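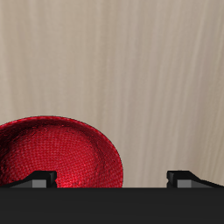
Minutes of the Zerkdale Supper Club planning meeting, 03/10/2025, typed up by me from my own scribbles, so shout if I got you wrong. We met in Nusrat Roy's kitchen and started with the spring supper, which has eaten most of our winter already. Main question was what to serve the soup in. I'm all for deep red bowls on a pale wood-grain surface, the way it looks at the top of these minutes, and Prasanna Dissanayake said fine, as long as the soup isn't tomato. Agreed: red bowls, leek soup.

Numbers. We're capping it at 40 seats. Last year we let people squeeze in at the door and I ended up eating standing next to the coats, so I was very happy with this one! Nusrat will keep the list and a short waiting list of 10.

Money. We have 1018 dollars in the account after paying the hall deposit. Prasanna thinks the whole evening will run to almost 2000, so ticket sales have to cover the rest. We went back and forth on the price for ages (sorry to whoever's tea went cold) and didn't settle it. Prasanna will bring two options next time.

Food. Bread from Jerkosa again, if they can do the seeded loaves. I'm calling them. Nusrat wants a proper cheese course and I want a second dessert – we put it to a vote and dessert lost. I'd like it noted that I still think the rhubarb thing would have been lovely. Nusrat's lentil bake is the main, with a chicken version for anyone who asks ahead.

Music. Nateo said yes to playing for an hour before we eat, nothing after. They need two outlets and a bit of floor near the window. Prasanna will check with the hall about the outlets.

Hall. The key is now with Mrs. Sheikh across the street, so please don't ring the old number. We can get in from two o'clock to set up tables. The big oven is slow to heat, so it goes on first thing.

Any other business: Nusrat still has three casserole dishes from the fall supper and would like them out of her hallway. One has a blue lid. Next meeting is at my place later in March, and I'll email the date once Prasanna knows his shifts.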